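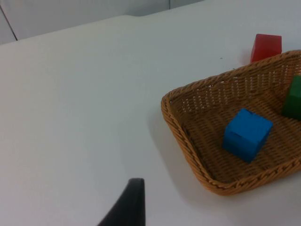

Blue and green in the basket, red still out behind it.

26 November 2018

Day whatever of the Westerberg tidying course. I have stopped numbering them. The booklet runs to 70 pages and I am on the one where you are told to choose a container "that makes you want to put things in it". I chose the wicker basket, which was the one I had. I can't say it made me want to do anything. It is a nice enough basket, shallow, with a thick plaited rim, and it has lived in three different rooms without improving any of them.

The task was to take a small group of things that belong together, give them a home, and notice how you feel. I used the coloured blocks. They have been turning up all over the house for years and I thought if the method can't manage those it can't manage the airing cupboard.

I put the basket on the white table and read the instructions through twice. Handle each item. Ask if it has earned its place. A block! What would it have to do to earn its place? I asked the blue one and felt a complete fool, and then wrote in the margin that I had felt a complete fool, as the booklet does say to be frank.

My trouble with all this is that the basket is a holding pen. Things in a basket are still things on a table, and now there is a basket on the table as well. Westerberg has an answer to that on the very next page (you are supposed to "trust the vessel") but it reads to me like something written by a person who owns a lot of cupboards.

The wicker is also wrong for anything that sheds or crumbs. There are little gaps all along the side. Blocks are fine. I would not try it with beads, or with the jigsaw, which I considered for as long as it took to fetch the jigsaw and take it back again.

The table

I want to get this down while I am still cross about it. Grasier call it a desk. The delivery note calls it a worktop, item 2319, and the man on the telephone at the Prirnville branch called it a unit. I call it a table. It is white and flat and you put things on it.

The long dip in the back edge is for leads, according to Grasier. I have no leads. What I have is a place where a pencil can go down between the table and the wall, and one did before lunch. I lay on the floor and got it out with a ruler. I was told when I ordered that I could have the straight-backed sort, and then that the straight-backed sort was item 2581 and out of stock until they didn't know when. I said I would take the one with the dip. I should have waited. I thought so then as well, so there is no excuse.

It does show every mark, too. The leaflet says "easy to keep looking fresh", which I take to mean you will see each speck and be forced to wipe it. I spent longer this afternoon looking for specks than I have ever spent on the old table, and the old table had candle wax on it.

In its favour: good light on it, and a decent height. My back did not complain. I still think the brown one suited the room.
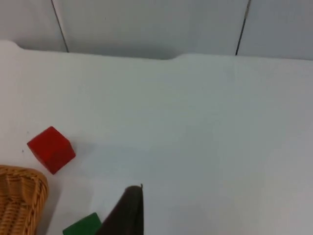
What the red block proved, if anything

The booklet has a question after each task, with four ruled lines for the reply. Today's was "Which item resisted?" I put down the red one. It is the one I like best, being a bit see-through and going pink where the light gets into it, and I can't see why the thing you like best should go in a basket at all. Westerberg would say that is attachment. I would say it looks better on the table.

I don't believe they have ever tested any of this. The back cover says 671 households have finished the course, and I would like to know how many of them were still finding socks behind the radiator by spring. Bandon Road library had the same sort of thing two winters ago under another name, with bags instead of baskets. I did that one as well. I still have the bags. They are in a bag.

All the same I will write down, in fairness, that I stood in the doorway at teatime and the room did look calmer. It may have been the tea. It may have been that I had shut the door on the rest of the house for two hours, and you could sell that as a method on its own and save people the price of the booklet.

For tomorrow

Read the next page before doing it, for once.
Ring Grasier and ask about 2581, without losing my temper about the word "unit".
Something to go along the dip. A strip of card? Felt would be quieter but I would have to buy felt.
Hoover under the table while I remember where the ruler got to.
The kitchen drawer is the next big task and it wants "a full morning and an open mind". It can have the morning.

Soup for supper, the leek one again. Rain started as I was drawing the curtains.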